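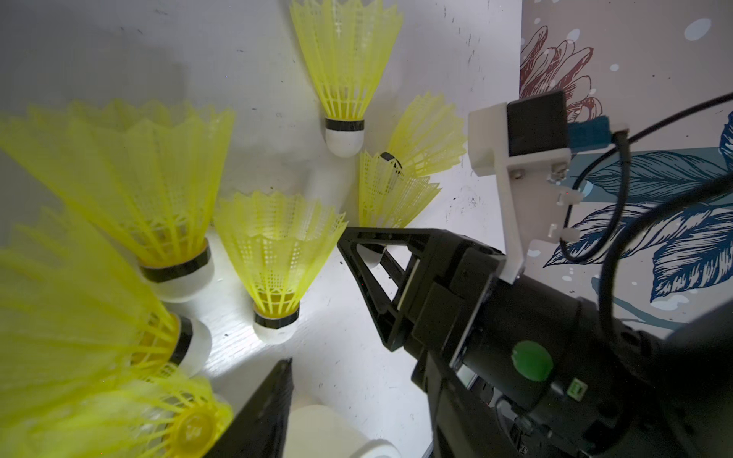

Wednesday, second shift. Adaeze Adebisi used to pack 400 an hour by hand, talking the whole time. Now she watched a screen and signed for jams. 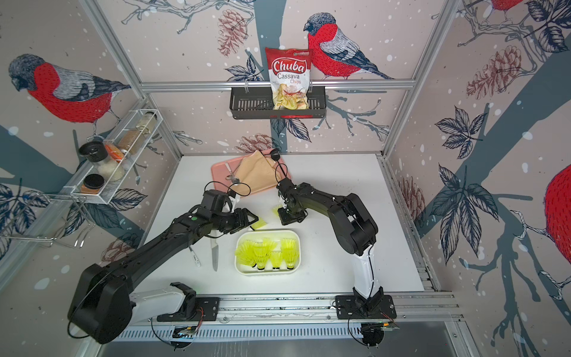 Lacey Bunting had left for Droko in March. No cake, no card. Adaeze still saved up things to tell her, like how the left arm held its yellow birdie over the white bin, pinched, like it was thinking it over. Lacey would of howled.

"Jam on 2," said the speaker.

She got up. Her hands wanted somthing to do.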